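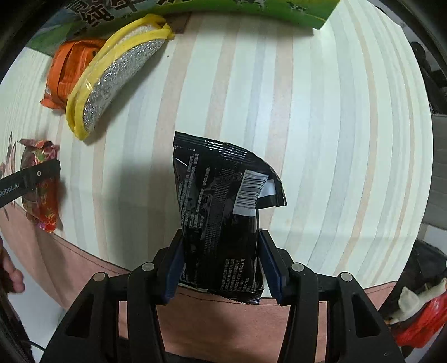 How often do the fingertip pads on Ekow need changing?

Every 500 grips, or as soon as a packet creeps when you tilt the tool, whichever comes first. Wiping them in between helps, but a wiped pad is still an old pad.

Thursday, bench 2, El-Sayed room

Started with the complaint in the book, which reads in full: "gripper feels tired." No initials. The handwriting is Iman's. I asked her what tired meant and she squeezed the trigger at me a few times and said "like that", and I have to admit she had a point. There was a bit of dead travel before the fingers moved, and when they did move the left one set off first and the right one caught it up.

So two faults, or one fault in two places. Wrote down before touching anything:

- trigger free play 4 mm (should be 1 or less)
- left finger leads right by a visible amount, no way to measure it with what I had on the bench
- pads on 390 grips since last change, according to the tally
- camera view fine, cable fine, clip on the cable missing again

The pads first, being the easy bit. They weren't due. I'd have left them alone, but I pressed a thumb on each and the right one moved sideways under it, which a pad shouldn't do at any age. Peeled it. The adhesive had let go along the lower edge and the dust had got in. Left pad was well stuck and put up a fight. Changed both anyway. We tried one new and one old in August and spent an afternoon watching every packet rotate towards the old one like a plant towards a window.

Pads are the blue Tunex ones, from the bag in the second drawer. There is also a bag of blue pads in the third drawer. Those are the earlier batch with the harder face and they slide on shiny film. I've written NOT THESE on that bag, underneath where somebody had already written NOT THESE.

For whoever does the next change:

1. Take the bracket off the finger. Two screws from the back. Yes, you can do it with the bracket on, and you'll put the pad on crooked.
2. Peel from the top corner. Plastic scraper only. The two bright scratches on the left bracket are from a screwdriver and I know whose.
3. Isopropyl, lint-free cloth, then leave it. Go and get a tea.
4. Line the pad up with the outer edge of the bracket and roll it down from the tip.
5. Clamp between two offcuts for 13 minutes. The sheet says ten. Ten isn't enough in this room before the heating has come on.
6. Bracket back on, screws snug, reset the tally to nought. RESET THE TALLY.

Now the play. Each side has a wide outer arm and a narrower inner one, and with the fingers off I could rock the right-hand outer arm against its upper pivot pin. Not much. Enough. The other three pins were tight. I took the right outer pin out and found the circlip was on, the washer was on, and the thin bush that should sit between pin and arm was in two halves. Split along its length, both halves still in the hole being as helpful as they could.

We had one spare bush. It was in the Fliseo tin, in with the bushes for the desk jig, which look the same and are a hair too long. Fitted the wrong one first, naturally. The arm went stiff and I sat there admiring how little play it had before I noticed it also had very little movement. Measured both with the calipers, put the right one in. A smear of dry lube, no grease. Grease finds its way to the pads. I don't know the route but it knows it.

Reassembled, worked it by hand, free play now just under 1 mm, and the fingers leave together as far as I can tell by eye against the steel rule. Closed on a feeler strip and it gripped evenly top to bottom.

Test packets

The bench set is the usual shopping. I like the black packet as a test piece. It's glossy and crinkly, the seals are stiffer than the body, and it gives you no flat face to speak of, so if the pads are misaligned it turns in the grip. Held it upright between the tips over the striped cloth and both pads were leaning in on its sides the way they ought to, mirror images of each other. The side print runs up the packet when it's held like that, which makes "0121" a handy mark to watch for twist: if the digits start leaning, something's slipping.

Did the tilt test after that. Tool tipped forward, held for a slow count, tipped back. Then the same to each side. No creep that I could see. Then I did it again with the silver pouch with the yellow edging, which is a nastier thing altogether, being curved, and got one slip on the left tilt. Repeated it and it held. Calling that a bad grasp on my part. If Iman gets the same thing, it isn't a bad grasp on my part and we look at the left bracket.

Didn't try the big milk carton. It's scenery. Someone asks about this every few weeks: the fingers don't open wide enough and they aren't going to, and pinching it by a corner is how we lost the previous bush, in my opinion. Iman's opinion is that the previous bush died of old age. We've agreed to disagree in the book.

Camera check

The lens bends everything, so don't judge finger alignment from the picture near the edges. The table sides bow out in a way the table doesn't. I look at the fingertips only, low in the middle, and compare the two pads with each other. If you want to know whether the outer arms are opening by the same amount, use the triangular cutouts in them as your reference. They come out easy to see against a pale cloth. On the dark mat you may as well guess.

Cloth, while I'm here. The pale striped one stays on. I know it's not to everybody's taste. The pads shed tiny crumbs when they start to go and you can spot dark ones on it, which has told me more than the tally ever has. It does want pulling straight before a session, as the packets ride up on any ruck and then the fingers come in under the cloth and try to lift that as well. Ask me about the teapot.

Cable: re-dressed it so that it curves in from the left with enough slack to reach the far end of the table. Clip still missing, so I've used a hook-and-loop tie. The tie is temporary. I've written "temporary" on it, and I expect it to outlive the gripper.

Run-in

Gave it 218 grips over the afternoon, split between me and Iman, mixed packets, no particular order. Checked the play at the end and it hadn't changed. Pads clean apart from a shiny patch low down on the left one. That patch has turned up in the same place on the last few sets, so I suspect the left bracket leans in a touch further than the right at full close. Not enough to fix today. If anyone fancies making up a shim, the drawing is in the folder and the thin stock is on top of the cupboard, behind the box of things that don't work.

Iman says it no longer feels tired. She says it now feels "a bit keen". Backed the return spring off by half a turn and she went quiet, so I've left it there.

Still to do

- Order bushes. Plural. I'm putting down ten and expecting to be given four.
- Separate the Fliseo bushes from ours. Different tin, different lid, tape on the lid.
- Cable clip.
- Throw away the third-drawer pads, or find out who's saving them.
- Look at the left bracket again at the next pad change, before the old pads come off — it's much harder to see afterwards.
- Add "which pin?" to the fault sheet. There are four at the top and "the loose one" stops being useful once you've fixed it.

Added later, same day: Iman rang down to say the tally reads 218 and should it not be 608. It should not. That's the reset. Step 6.

Last updated: Thursday, 17:20
Print this page | E-mail this page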